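Snack table meeting, Trullden house, minutes (rough, sorry for typing)

Present: Evelien Van Damme (notes), Werata people, two from Durnach. Alcaraz sent apologies.

1. Last minutes
Read, fine. One correction, tea money was carried over to March, not spent.

2. Snack box
Orange edged cardboard box stays as the main one. Wrapped things only, no open biscuits. Pastries in their own wrappers ok, small packets ok. Durnach want less sweet, more crackers. Agreed to try it for a month.

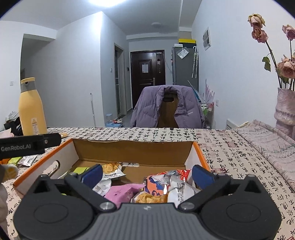 Budget up to 300 for the season, same as before. Receipts to Evelien please, not in the box. Werata asked can we buy in bulk, yes if the dates are good. Check dates before you pay.

3. Sorting
Long talk. Proposal was sweet on one side, savory on the other. Carried, 8 for, 3 against. Against said it gets mixed up again in five minutes anyway. Noted.
Flaky pastries go in last so they dont get crushed. Anything torn comes out. No divider for now, Durnach will bring card next time if they remember.

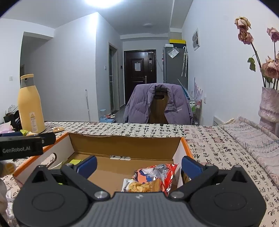 Second box: not needed yet. Look at it again if numbers go over 12.

4. Table and room
Calligraphy cloth stays on, most people like it. Crumbs shaken off outside, not in the hallway. Who washes it? Left open.
Mandarins stay out on the table, same for the tissues. Thermos to be kept to the back, away from elbows. Dried roses not to be moved to make space, they shed.
Coats: chair backs are fine, keep the cushioned bench clear for sitting.
Umbrellas hang on the side of the fridge, not on the front door handle.

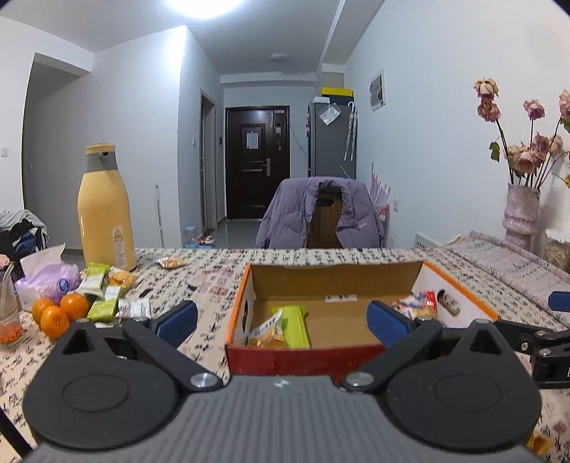 5. Leftovers
Go home with whoever wants them, mandarins first. Lime green bars seem to be what is always left, buy fewer. Werata disagree, they eat them. Ok, same number then.

6. AOB
Evelien needs a spare key. Alcaraz to be asked about paper cups.
Next meeting same place, 7.30, bring own mug untill cups are sorted.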